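Tips for the tray table, added to as we learn things. Most of these came out of the Homura build, our table-clearing project at the Patwary shared workshop, but a good number will do just as well for anyone setting up a small arm at home. Help yourself, and please pencil in your own!

**Cover the table and tape a grid.** We use plain brown paper with blue painter's tape over it. Let the tape lie down without stretching it, press it with the side of your thumb, and don't fret over little gaps where two pieces meet. A grid lets you say "one square over" to the person at the other end of the table, and that saves a surprising amount of pointing.
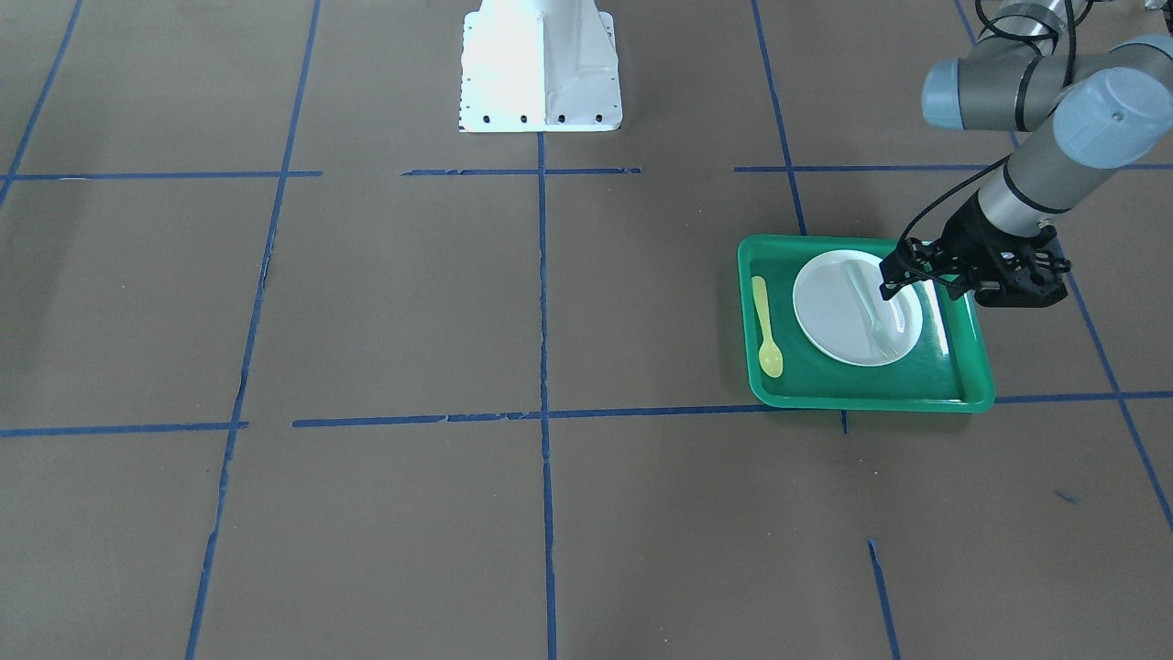
*Flokolel Makers' Club, Kitchen Helpers Bench*

**Choose a tray with a rim and a color you won't confuse with the dishes.** Ours is green and the plate is white, and I'd pick that pairing again in a heartbeat. Shiny trays do throw back the ceiling lights, so turn the tray a little if the glare is bothering you (or your camera, if your build uses one).

**Start with plastic.** A plastic fork or spoon costs next to nothing, and you'll feel so much braver about trying things. Clear or milky forks are hard to make out on a white plate, so keep a yellow spoon in the drawer for the early tries and save the see-through ones for when you're feeling confident.

**Come down slowly over the plate.** I like to stop the gripper a little way above, walk around to the side, bend down, and take a good look before going any lower. In our Homura notes the stopping height is 162 mm above the paper, and the last stretch goes in steps of 3 mm. It's slow going, I know, and a cup of coffee helps.

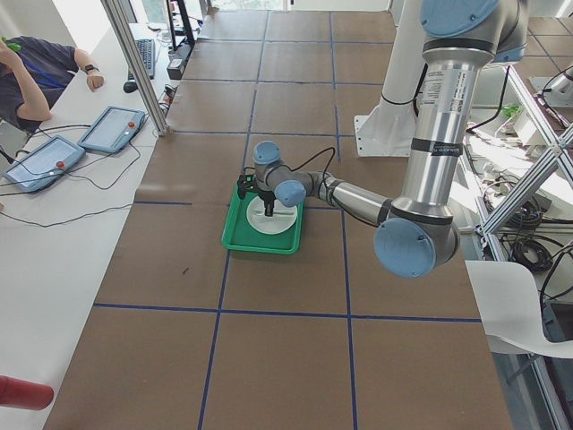
Write your heights down as you go, too, on paper, in a notebook that stays at the bench. We lost a whole afternoon's worth in August when a settings file got saved over, and I was the one who saved it! Now every position gets a line in the notebook with the tray it belongs to, and the file gets a fresh name each time.

**Keep the stop buttons where a hand can reach them.** Pendants go on the side desk with the red buttons clear of mugs, sleeves and notebooks. Let the cables hang off the desk side, away from the working table.

**Change the paper before it gets sad.** We buy the Orninen roll, 1000 mm wide, and overlap the sheets. Pen marks are fine, but a wrinkle will tip a tray, so smooth from the middle outward. Leftover paper makes lovely drawer liners, by the way. 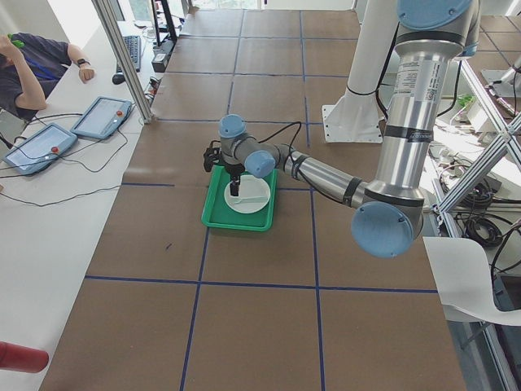
*Gripper down at the plate, green tray on the papered table.*

**Wipe the fingers when you finish.** A barely damp cloth, with the arm powered off, and then a dry one. Fold both over the rail by the sink, and check the roll before you leave: if there's less than 126 cm of paper on it, put it on the shopping list by the door.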